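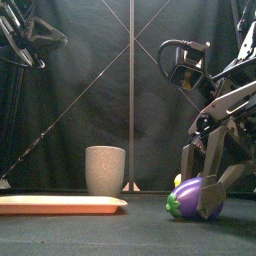 My neighbour Stan owns a camp stove that weighs less than a plum. He told me so at the Rastby trailhead, and again at the first creek, and by the time we got the tents up I could have given the talk myself. Then he spent most of an hour trying to boil water on it in a light breeze.

I have nothing against light gear. My knees are in favour of it. What I object to is the idea that a weekend in the bush is a problem to be solved at the cash register, preferably before the November sales finish. Flandgate, where I have spent more than I will ever admit in print, now stocks 77 kinds of mug. I know because it says so on a sign over the mugs. One of them folds flat. I have drunk from a mug that folds flat, and so have my trousers.

My own kit is a disgrace. The pot was my mum's and has a dent the colour of old tea. The sleeping bag is a Grustetero, a label that went out of business years ago, and the zip works if you talk to it. The whole lot weighs nearly seven kilos more than Stan's, and he lifted it once and looked at me as though I'd packed an anvil. I have carried it up every hill worth the trouble within a day's drive of home and I've never yet been overtaken by anyone whose opinion I cared about.

What bothers me is who gets put off. My niece wanted to come along last summer and was sent a list by a friend, five pages, with a separate heading for pegs. She priced it up and stayed home. She's a sensible girl. She could have borrowed a tent, worn her netball shoes and eaten beans out of the tin, and she'd have had a lovely time and one blister.

Buy good socks. Buy a decent rain jacket if you can stretch to it, and borrow the rest from somebody with a full garage – there is always somebody with a full garage. Stan has a spare stove, as it happens. It's the old heavy one, and it's the one we cooked dinner on.

Isla Pollock
29/01/2024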